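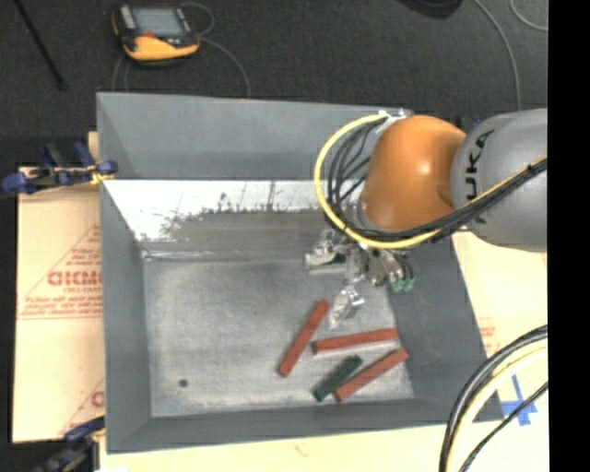
What's the lead time on a Wesilby three-finger gripper? Two weeks for the standard fingers, longer if you want the tips wrapped.

Wesilby G3 – three-finger gripper, trial unit
Sold by Jadunell. Page updated 26/07/2025

Ships with mounting plate, air fittings, cable ties, printed quick start. Adapter for other flanges sold seperately, ask before ordering.

Bench test notes
Bin picking, long blocks and short blocks, red and green, dumped in a gray bin with sloping walls. Bin clamped down at the side so it can't walk. 1000 picks per gripper, same arm, same program, same bin. Fingers come in from above, one pointing straight down at the pile.

Wesilby G3 – 69 missed picks. Most of them blocks lying close to a wall.
Dridholm parallel jaw – more misses, but quicker to close. Fine for parts standing clear. Tilted blocks gave it trouble.
Kovalchuk suction head – not finished, will post when we have the full 1000.

Things to know
Leave slack in the cable loop. Ours goes out wide to the left of the wrist and back, running beside the black bundle. Too short and it pulls at full rotation.
Reflective tip wrap wears. Check it every 2000 cycles, swap when it starts to lift.
Scuffed bin floors are ok. Shiny patches on the walls can confuse a overhead camera, so run your own lighting check first.

Trial terms
Two units available for loan. You pay shipping back. Next open slot is December – email with your arm model and flange size.

Spare fingers, tip wrap and fittings: see Parts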